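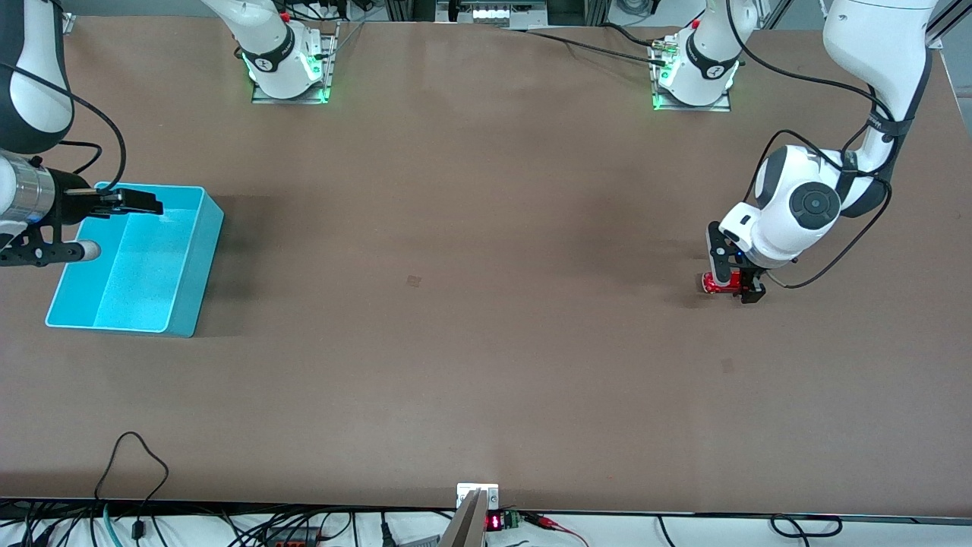 Perihan Sarıgül thinks we should have sold him in June, and she told me so before I'd even sat down with my coffee. According to her you never let a striker run his contract out, you take the money and you smile. I said what money? Kumen offered us 3000 and a preseason friendly, and they wanted to keep the gate from the friendly!

Anyway, it's done. Dumerwood have got him, and he signed on Wednesday. I've watched 304 Wutis matches (yes, I keep the ticket stubs) and I don't remember a summer this gloomy - even the year we went down we had the new stand to look forward to.

Tülin Gökçe called at lunch and we went over the whole front line. She'd start the kid from the reserves, the tall one with the left foot. I'd rather see us go after that winger at Shi, who can play up top if you ask him nicely and who scored against us twice last season, the second one from a corner we should have cleared three times over. Tülin says his knee is gone. She said the same thing about our goalkeeper and he played every game.

Still haven't renewed my seat. The form's on the fridge. They've moved the price up again and the family section is getting shifted behind the goal, so I might end up next to Perihan for the whole season, with her opinions and her sunflower seeds.

First game is away at Dumerwood, of course. Tülin's driving. Need to find my scarf.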